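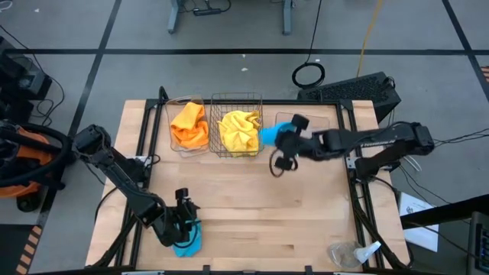 Gamage color-coded cleaning cloths, reviewed after a summer of hard use

I have bought a lot of cleaning cloths over the years, most of them from the bin by the register when I was really there for light bulbs, and I can't say I ever gave them much thought. Then my sister-in-law handed me down half a pack of the Gamage microfiber ones (she'd ordered far too many, bless her) and I liked them so well that I went and bought my own set from Clemley, the little hardware place in Wisach. That was in June. It's September now and I feel ready to say a few things.

Mine is the mixed pack of 27, in yellow, orange and blue. In our house yellow is for dusting and wood, orange is for the kitchen, and blue does windows and the bathroom mirror. You can make up any system you like, of course, but do make one up, and tell the rest of the household before somebody wipes the stove with your good window cloth!

The storage question

I'm putting this near the top because it's what people ask me about when they come over. A folded stack looks lovely for one afternoon. What works for us is a separate bin for each color, with the cloths just dropped in. I use clear plastic for two of the colors, so I can see when I'm running low, and a black wire mesh basket for the yellow. The mesh lets in air, and I like the look of it on the shelf, but corners do find their way out through the sides. If that sort of thing bothers you, stay with plastic. Go a size bigger than you think, too — microfiber puffs up and one bunched cloth can fill a small bin right to the top.

How they handle

The yellow is my favorite of the three. It's a big, soft cloth, and picked up by one corner it falls into deep folds, so it's easy to shake out on the back steps. On a pale wood table I fold it in quarters and go with the grain, and I get eight clean faces out of it before I need another. For dusting I use it dry. For fingerprints I dampen one side and keep the other for buffing. 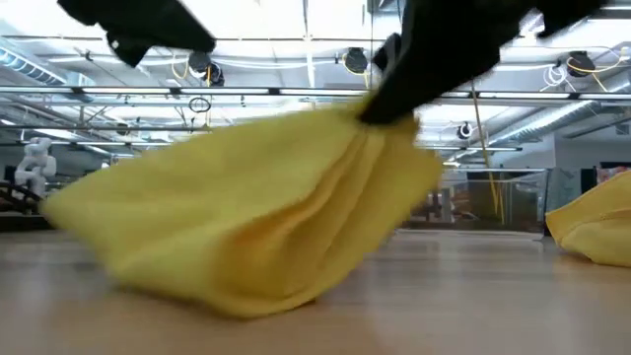 Washing and wear

I wash them together on Sunday, warm water, no fabric softener, and hang them over the rack. The first time through, the orange ones let go of a little color, so give those a wash by themselves to start with. Lint has been very light. Two of the blue cloths have a loose thread along the hem now, which I snipped, and that's all the damage so far.

I had the Leno cloths before these, and they were thinner and dried faster on the rack. If you live somewhere damp you may prefer them. They did snag on my rough hands, though, and the colors all faded to the same sad gray by spring.

Would I buy them again?

Yes, and I'd ask Clemley whether they'd sell me a pack of only yellow. The orange I could live without, if I'm being picky, as an old dish towel does most of the same jobs in my kitchen. Four and a half stars from me, with the half held back for those hems.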